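Worktops, week six

Saturday, December 17, 2022

Quick one as I've got the car booked in at half ten and haven't had breakfast.

Still no worktop. For those just joining (hello Mum), we ripped the old kitchen out in May on the understanding it'd be a summer job. It is now very much not summer. Have been cooking on a camping stove balanced on the washing machine. Pasta mostly. Pasta and things you can do to pasta.

So the choice. Went to three places. First one was in Clunthorpe, big showroom, nice bloke, free coffee, quote came to 3,744 pounds and I laughed out loud, which I do feel bad about. That was with fitting but without the upstand, or the hob cut-out, or taking away the old one. Second place never rang back. Third is a yard out past Skellthorpe run by Fotini Liapis and her brother, no showroom at all, you just walk up and down between the slabs in your coat and she shouts prices at you over the saw.

Liked her straight away. She asked what we cook, do we wipe up spills or leave them, have we got kids, do we own a trivet. Answers: everything, leave them, two, no. She said in that case forget marble, lemon juice will have it in a week. I said but I like the look of marble. She said everyone likes the look of marble.

Went home and sulked.

Then spent three evenings reading about sealing. There's a whole world of people arguing about sealing. Some do it every year, some say once and leave it, one man on a forum has kept a log of every time he's oiled his since he moved in. I read the lot. Kjell from work has had stone in his for years and says he's never sealed it and it's got rings all over and he likes the rings. Not helpful but I did feel better.

What I keep coming back to is colour. Everybody round here has gone grey. Grey units, grey floor, white top with a bit of grey in it. Our kitchen faces north and it's gloomy enough by two in the afternoon, I don't want to stand in it feeling like I'm waiting for a dentist. I want brown. Nobody sells you brown, you have to ask, and then they look at you like you've asked for an avocado bath. But my gran had a brown kitchen and it was the warmest room in any house I've ever been in, so.

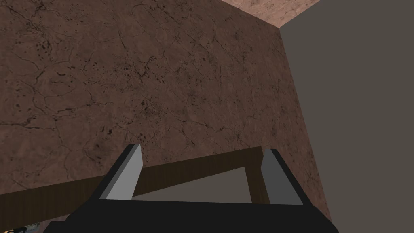
Picture: Montserrat Villalobos (computer render)

Reddish brown with dark veins all over it, bit like cracked clay. Imani says it looks like a riverbed. I say yes, exactly. She did not mean it as a compliment. We've agreed to leave it till after Christmas and she gets final say on the tiles whatever happens.

Money, as people keep asking. We'd put 300 by for taps and sink and have already spent 431 on taps and sink, so that's gone well. The tap is lovely though. It's in a box under the stairs. I visit it.

Fotini is shut from next week and back in the new year and reckons she can measure up once the units are level, which they arent, because the floor isn't. Yayra is coming over with a proper laser thing to tell me how bad. I've been using a marble (the toy kind) and it rolls to the back door every single time, quite fast.

Anyway. Toast, then car. If anyone local has a spare two-ring hob they'd lend us over Christmas please shout, I've promised thirteen people a dinner and I only told Imani about nine of them. Will do teh floor post when I know more.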